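SPM 204 — Strength of schedule, week 3 notes
Tutor: Annick Lapointe

Raw win totals mislead. Tiltmont finished 8-3 last season, Cikmont 6-5, and most people in the room picked Tiltmont as the better side. Look at who they played first.

Simple method: add up opponents' wins, divide by opponents' games. Leave out games against the team your rating, otherwise you punish them for winning. (Paiva handout, p. 110, has this worked through.)

Second step — opponents' opponents. Weight it less, one third is usual. Cikmont jumps up once you do this, becuase their May fixtures were all against sides from the top group. 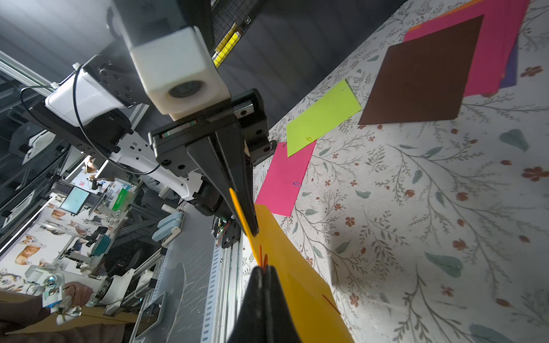 Things the formula misses

Home and away. Two road games to open is not the same as two at home.
Rest. A three-week gap helps injuries, hurts rhythm — evidence is mixed, see Hélder Paiva's chapter.
Margin. Cap it, or one thrashing of Nuvar swings the lot.

For next time: rate Cardoso by both methods, one side of A4. Bring your working.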